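4.2 Attachment loss during shared-calendar and mailbox consolidation

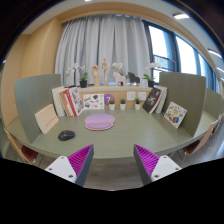

Figure 3. Wireless mouse on a green desk.

The second part of the study concerns a problem that administrators describe to one another at length and to their vendors hardly at all: what becomes of an attachment when two mailboxes belonging to the same person are merged. The organisation that let us observe its consolidation, referred to throughout as Gorach, had inherited a second mail system when it absorbed a smaller office in February. Its staff then spent several months with two inboxes each, and favoured whichever one their manager was not reading.

We sampled 2,386 messages with at least one attachment. Messages were drawn from 23 mailboxes and merged with Vuverar, the in-house script Gorach had used on two earlier occasions and whose documentation consisted of a single comment reading "should be fine". Each merged message was compared with its source by checksum, file name and position in the conversation thread. Masri and Geagea carried out the comparison independently and met to settle disagreements, most of which turned on whether a renamed attachment counted as the same attachment. We decided that it did. The owner of "budget_final_FINAL(3)" had other views, recorded in Appendix B.

Losses proper were rare. The commoner fault was duplication, in which a message present in both systems was kept twice because the two servers had recorded its time of receipt in different time zones. Vuverar treats any difference in timestamp as proof of separate identity, a position with a certain philosophical charm and a considerable storage bill. Inline pictures in signatures were the worst affected. One mailbox came out of the merge with 300 copies of the same company logo, each faithfully preserved and indexed.

Calendar invitations behaved differently again. Where the organiser's account had been closed before the merge, the invitation survived as an ordinary message and the meeting itself vanished from the calendar. Users were asked to report such cases. Few did, and in interview several participants described the change as an improvement to the service. We have not coded these responses as complaints.

A second pass was made with Plaser, which matches on message identifier and ignores the time of receipt. This removed the duplicates caused by the time zones but introduced a smaller fault of its own: 15 messages sent by an old office scanner shared one identifier, and all but the first were discarded. The scanner has since been retired. Its identifier remains in the exclusion list, where we recommend that it stay.

It follows that neither matching rule is safe alone. The combined rule proposed by Hidayat - identifier first, then checksum of the body where identifiers collide - recovered the scanned documents without bringing back the logos. Its cost in processing time is taken up in Section 4.3, together with the matter of who at Gorach was supposed to have been running the backups.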